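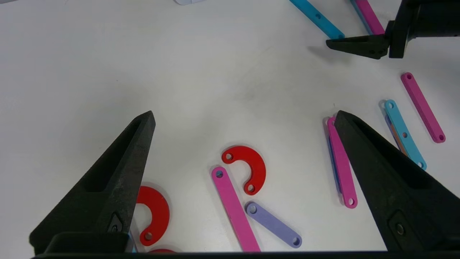
7/21/24

A whole Sunday on plastic bars and I regret nothing! Renji came over after lunch with the Drivia tub under his arm (the big one, 1,000 pieces, he's very proud of it) and we tipped a good few out on the white table and just messed about. I like the magenta ones best, and the cyan. They've got the little round holes in, so you want to poke a pencil through every single one.

We took turns picking words. Mine was going to be GIRAFFE but Renji said he wasn't sitting through that, so BRAIN it was, and he wrote it out in capitals on a bit of paper and stood it up at the back of the table so we'd have something to copy.
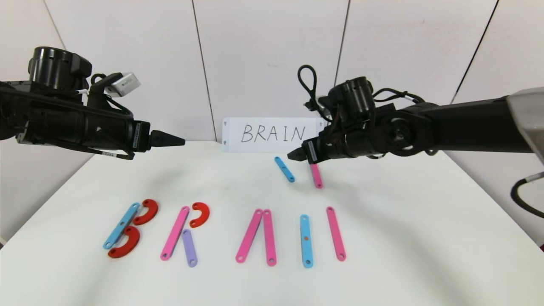
The B is my favourite letter, a light blue bar for the upright and it leans a bit, which I've decided is style. Straight bars and half-circle bits are all you get, so S would be a nightmare, wouldn't it? Must try one next time. Aqeel rang at 4 and I talked his ear off about it, poor man.

Tea was beans on toast. Still haven't rung Mum back, and the bins go out tonight.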